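Grasping data: where we are

The Lurnwood room is now recording hand-held gripper sessions every morning. The operator works with a gripper in each hand, and each short task is saved as one example for the Wirkance model. We have 575 usable examples so far and want 3000 before the first full training run in January.

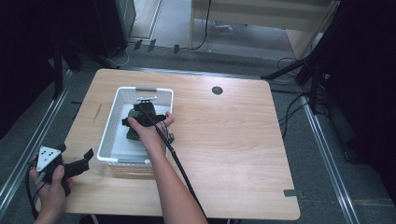 Basket tasks come first – picking up one item through an open top, with the sides in the way, is where the last model did worst. Sessions run 30 minutes, then the operators swap. Failed grasps are kept and labeled.

Brarkmont is sending 14 more household items for the next batch. If you want to take a shift, add your name to the sheet by the door.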